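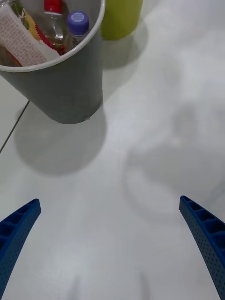
Message queues and delivery guarantees

A message broker accepts data units from producers and holds them until a consumer is ready. The broker does not interpret the payload; it reads the header and nothing else. Mixed contents are therefore normal, much as the grey container holds a printed carton, a snack package and two clear bottles with different coloured caps, all inside one rim. In the Gunus labs each queue carries up to 22 message types, distinguished by the type field.

Acknowledgement modes

Automatic: the broker deletes the message on dispatch. Loss is possible if the consumer fails.
Manual: the broker deletes the message on receipt of an ack. Duplicates are possible.

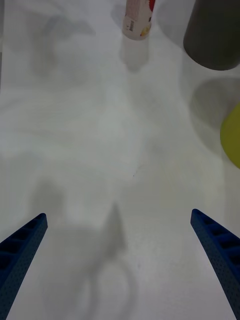
A consumer's prefetch limit sets how many unacknowledged messages it may hold. With a limit of 10, the broker stops dispatching at the tenth and resumes on the next ack. Capacity is fixed by the consumer, in the way that the gap between the two blue fingers limits the width of what fits between them. Set the limit low where processing is slow – Trarner defaults to 2 – and raise it only after measuring throughput.

Redelivery and dead letters

A message that is rejected returns to the queue with its delivery count incremented. When the count reaches the configured maximum (7 in the lab environment),
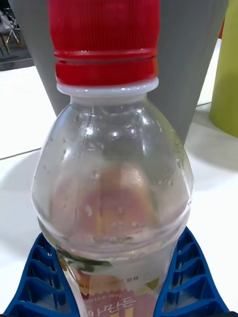

the broker moves it to the dead letter queue with its original headers intact. Consumers must be idempotent: store the message ID in the same transaction as the result, and discard any ID already present.

Read the Ridden configuration guide before Tuesday's lab.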